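Write Down the Near Misses, Even the Dumb Ones

By Rosine Fleury
October 16, 2022

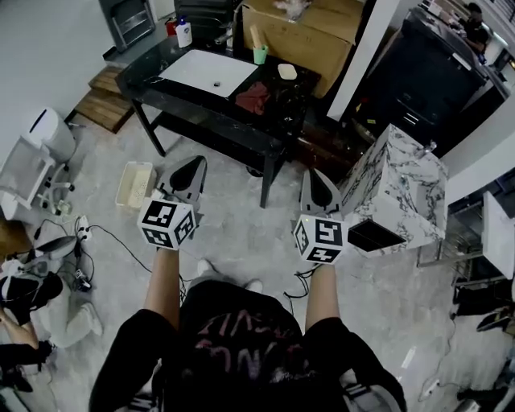
I love a near-miss report. I know how that sounds! My family has stopped asking about my day at work for this very reason. But give me a stack of little cards that say "almost slipped by the back stairs" or "box came down next to my foot" and I'm happy for an afternoon, and I think every workplace that cares about its people should be collecting them by the handful.

Most safety programs are built around injuries. Somebody gets hurt, a form gets filled out, a meeting gets called, and a sign goes up. All of that has to happen, and I've got no quarrel with it. My trouble is with the timing. By then the hazard has been sitting there for weeks or months, and a dozen people have stepped over it, ducked under it or caught themselves on the railing. They knew! They just had no place to put what they knew.

When I started at Drisard, the near-miss box had eight cards in it for the whole previous year. Management was proud of that number. Eight! In a warehouse with two loading docks, a mezzanine and a floor drain that has never once drained properly. I remember Robel Belay, who was running second shift back then, laughing out loud when I read it to him. He said he could fill out eight before his coffee got cold, so I handed him a pen, and he did six before the phone rang (the one about the pallet jack with the bad wheel is still my favorite, it had a drawing).

The year after that we got 177 cards. You can guess how that went over upstairs. I was asked, very politely, whether the place had become more dangerous. I've since heard the same question put to friends at other companies, and I wish I could pull it out of every manager's head. A rising count of near misses usually means people have started talking. The floor drain was the same floor drain as the year before. What changed is that it was on paper fourteen different times in fourteen different handwritings, and at that point it got fixed.

Now, there's a lazy way to do this and I've seen it plenty. You set a quota, two cards per person per month, and what you get is "saw a pen on the floor" on the last Friday of every month, for ever and ever. Bình Nghiêm and I argued about this most of September. She likes a small target because it gets shy people started, and she has a point, some of her best reporters began that way. I still say drop it after the first few weeks. If the cards dry up, go find out why. Usually it's that somebody wrote one, put their name on it, and got a lecture.

That lecture is the quickest way I know to kill a good program. A man tells you he nearly backed a forklift into a rack, and you answer by sending him to retraining? He won't tell you next time, and neither will anyone on his crew. Thank him. Go look at the corner with him. Maybe the mirror is pointed at the ceiling. Maybe the aisle lost a foot of width when the new shelving went in and the lines on the floor were never repainted. Ask what he'd change, and then change it where he can see you doing it!

Answer every card, too. I mean every single one. We pin the replies next to the time clock, and some of them just say "looked at this, can't do it until spring, here's the tape for now." People can live with that. What they can't stand is silence.

I'd also keep the form short. Ours used to be two pages, with a risk matrix at the bottom, and I've watched grown adults multiply likelihood by severity with a look of real pain. It's now four lines: where, what almost happened, what you think would help, and your name if you want to leave it. The scoring is my job. I like the scoring!

If you run a shop of any size and your near-miss count is close to zero, please don't frame it. Take some blank cards out on the floor tomorrow, find the person who has been there longest, and ask what they walk around every day. Bring a spare pen.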